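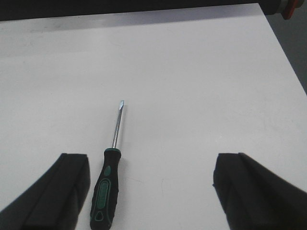 Wrist camera, tool set, fingers near the handle. Fingers open, screwdriver nearer the left one.

From: Haziq Kwok
To: lallel-data
Date: July 16, 2022
Subject: Re: [lallel-data] start poses, rejects and the rack split

Answers inline, then a proposal for the next block. The wrist still attached to this post is the kind of start I mean in the first point.

> The tool episodes in the January block all start with the object more or less
> centered between the fingers. The policy trained on Stalen does fine from there
> and falls apart when the object is off to one side. It closes anyway and pushes
> the handle with one finger. Did the operators line the arm up before pressing
> record, or is this a side effect of trimming?

Both. The operators were told to start recording once the object was in view, and most of them took that to mean once the arm was in a good place. The trimmer then drops everything before the first gripper command, so any sideways correction made ahead of that command was lost. I checked the raw logs for the screwdriver, the two pliers and the hex keys. The correction is there in most of them. It is gone from the exported version.

I have turned off trimming at the front. Idle time is now removed only if no joint moves for longer than the threshold in the export config. The raw logs are kept, so the January block can be exported again. I would still collect new starts, as the old ones differ very little from each other even with the correction put back.

For the new block the operator moves the arm to a start pose read from a list, and the object is laid down without regard to where the fingers are. The list has lateral offset to both sides, some yaw, and three heights. A start where one finger is close to the handle and the other is well clear is a good start. Please do not reject those in review. If the finger touches the handle during the approach, keep that too, as long as the operator backs off and finishes the grasp. Tag it "contact-recover".

> Second thing. How are we handling the 60 second limit? I have episodes that end
> with the object in the air.

The limit is enforced by the recorder on Lamptey and was never meant to be a label. An episode that runs into it gets status "timeout", and the export script was treating "timeout" as "success" because the gripper was closed on the last sample. That is a bug and it is fixed in the current branch. Success now needs the operator's key press. If there is no key press the episode goes to the review queue whatever the gripper is doing.

I would leave the limit at 60 seconds. Episodes that go past it are nearly always ones where the operator has lost the object and is hunting for it, and I don't want much of that in the set.

> Third. The export has 1,282 episodes and the manifest says fewer. Which is right?

1,282 is the number of episode folders. The difference is 9 folders where the wrist stream stopped before the joint stream did. The manifest leaves them out and the loader does not, so depending on how you read the set you get them or you don't. Use the manifest. I have moved the short ones to a separate directory and will not delete them until somebody has looked at the cable strain relief on the wrist, which is my first guess. All of them are from the same arm.

> Fourth. Of those, 398 are tagged "rack". What is a rack episode? The tag covers
> approach, pull and return, and I can't tell from the metadata where one stops
> and the next begins. Some of them never show an object near the fingers.

The tag is too wide. It was set by station and says nothing about the task. Anything recorded while the arm was parked at the flow rack got it, including the runs where the operator was only practicing the approach with the gripper closed. 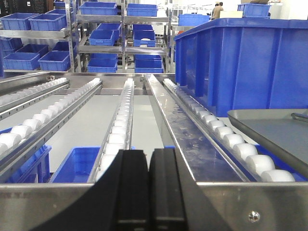 I propose splitting it into the following, with the tag set by the operator at the start and checked in review:

rack-approach: gripper closed or nearly so, arm moves from the home pose to a hold point at the front beam. No contact with the bin. Ends when the arm has been still at the hold point for two seconds.

rack-pull: starts at the hold point, gripper opens, takes the bin rim, bin comes forward on the rollers. Ends with the rim released.

rack-return: bin pushed back up the track. Ends with the arm at the hold point.

rack-other: everything else. Needs a free text note. If there is no note the episode is dropped at export.

The approach runs are worth having. The policy needs to know what the front beam looks like from close by. Brushed steel gives a blurred reflection that moves with the arm, and the early Stalen checkpoints slowed down in front of it for no reason I could find in the demonstrations. More views of the beam from more hold points should help, and they cost very little operator time. What I don't want is for them to be mixed into the pull task, where they teach the arm to arrive and do nothing.

The same goes for background. At the rack the wrist sees blue bins on several shelf levels, some open, some half hidden, and from certain angles people working behind. None of this is controlled and I would keep it that way. The bin that is the target of the episode has to be identified in the metadata by lane number, counted from the left as seen from the arm. At present the lane is only in the operator's notes, when it is there at all. I have added a required field. Old rack episodes will get lane "unknown" unless someone fills it in by hand.

> Last thing. Do you want the table and the rack in one training set or two?

One set, two samplers. The action space is the same and the camera mount has not changed since the recalibration. But the table episodes are short and the rack episodes are long, so if you sample by time step the rack takes over, and if you sample by episode you hardly see the slow part of the pull. Starell has a config with a weight per tag. Use that and put the weights in the run name so that we can compare. I have no strong opinion on the values yet. Start with equal weight between table and rack, and inside the rack put less on rack-approach than on rack-pull.

Proposed order of work for the next block:

1. Re-export January from raw with front trimming off. Already running on Lamptey.
2. Retag the rack episodes. I will do the first pass by script, from gripper state and arm pose, and put the unclear ones in the review queue.
3. Collect tool episodes from the start pose list. Slotted screwdriver first, as that is where the one-finger push is worst, then pliers.
4. Collect rack-pull on the outer lanes, which have much less coverage than the middle ones.
5. Train on Stalen again with the same seed as before.

On the review side, the form has a field for grasp quality on a five-point scale. Agreement between reviewers on that field is poor and the training code does not read it. I would like to replace it with a yes/no on whether the object slipped after lift. If anybody is using the five-point field for something, say so on the list before the form is changed.

One open question. The screwdriver handle is mostly black and so are the finger covers, and in some of the wrist streams the segmentation joins the two when they touch. I can put light tape on the fingers, but then every older episode has the wrong finger color. Opinions welcome, preferably from whoever wrote the mask step.

Haziq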